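Magazine > Desk > Writing Tools

Inside the Cheap Mechanical Pencil

By Elaheh Zarei

14 comments | 100 shares

A mechanical pencil at the low end of the market has fewer parts than most owners expect, and nearly all of them come out without tools. The common layout is a plastic barrel, a push button at the top, a lead tube running down the middle, a spring, a three-jaw chuck, a small ring around the chuck, and a cone that screws onto the end.

Pressing the button pushes the lead tube down. The chuck moves with it, carrying the lead, until the ring hits a step inside the cone and stops. The jaws travel a little farther, open, and let go. When the button comes back up the spring pulls the chuck into the ring and the jaws close again. A friction piece in the tip, usually rubber, keeps the lead from sliding back up in the meantime.

Most faults occur in the last inch. Marjan Taheri ran the repair counter at Shirazi, a stationery shop, and kept a ledger of what came across it. Of 518 pencils logged, the largest group had a fragment of lead caught between the chuck and the tip. Loose cones came second. Failed springs were rare.

The procedure is short. Take off the button and tip out the loose leads. Unscrew the cone with the point held upward - the ring is small and rolls a long way. Push a cleaning wire or a full length of lead through the tip from the narrow end. If the jaws are packed with graphite dust, open them with the button and brush them dry. Oil should be kept out of the mechanism, as it binds the dust into a paste.

Work on a pale, flat surface. Taheri used a melamine board with nothing else on it, and put parts down in the order they came off.

Lead size causes its own share of returns. A 0.7 lead will not enter a 0.5 chuck, but a 0.5 lead drops straight through a 0.7 one, and the pencil is then reported as broken. Refill cases look much alike across sizes, so the label is worth reading before the leads go in. Two or three leads in the tube is plenty. Overfilled tubes jam at the top of the chuck, where the leads cross.

Grips age faster than mechanisms. On the Karnex and Volari pencils in the ledger, the rubber sleeve had often gone slack while the chuck still held well. Sleeves can be pulled off over the tip end, washed with dish soap, and refitted once fully dry.

Reassembly is the reverse. The cone goes on finger-tight; more than that strips the thread.

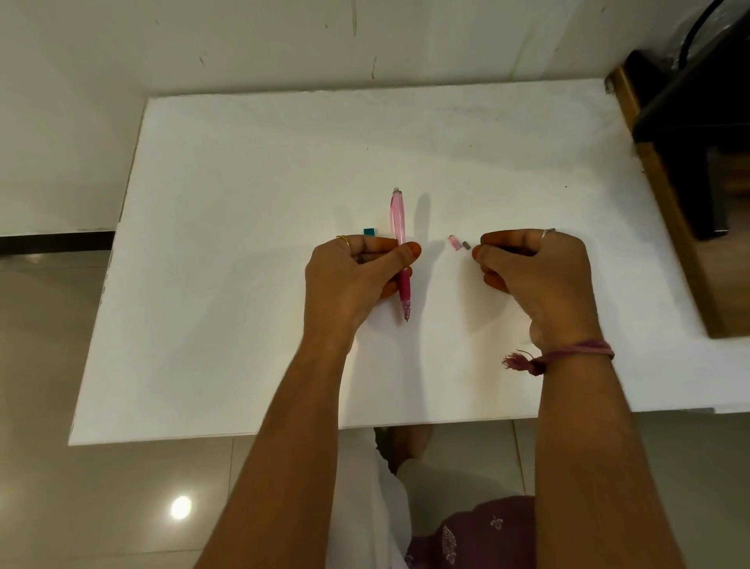
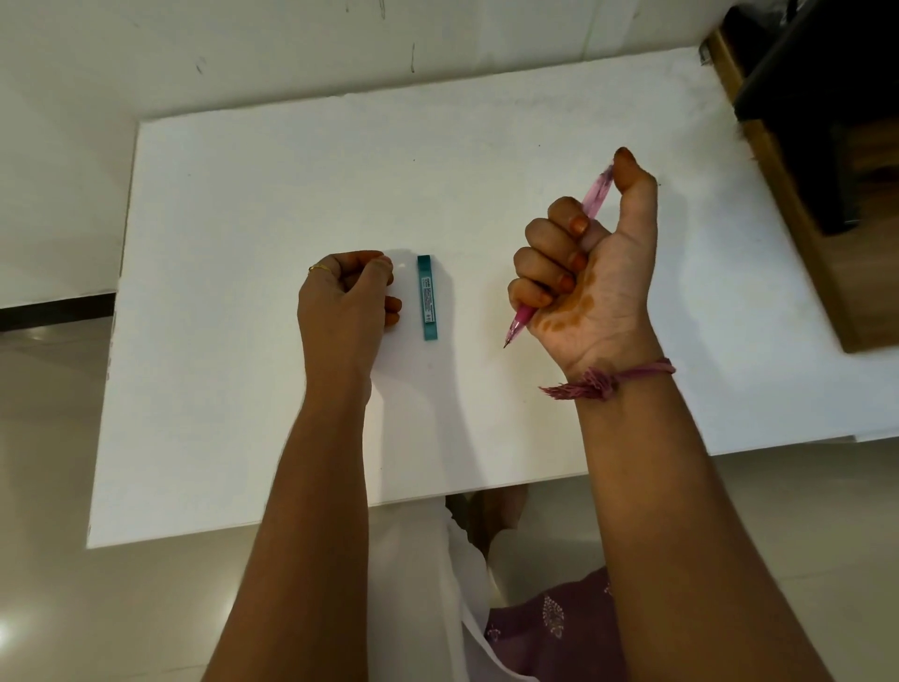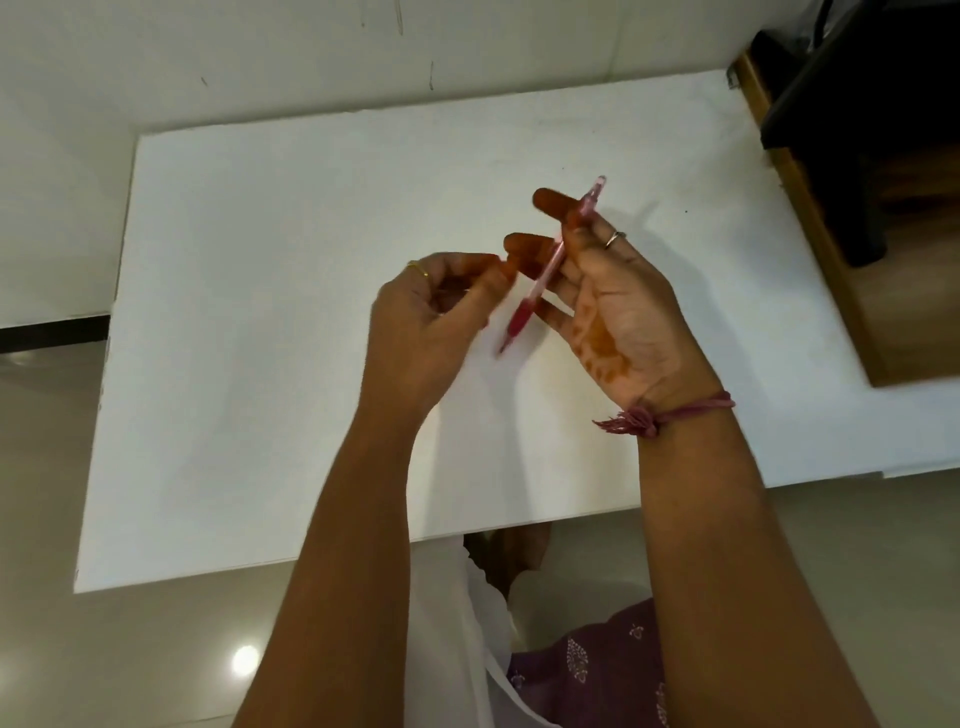 Translucent pink barrel, pink or red grip. The teal lead case is in the second picture.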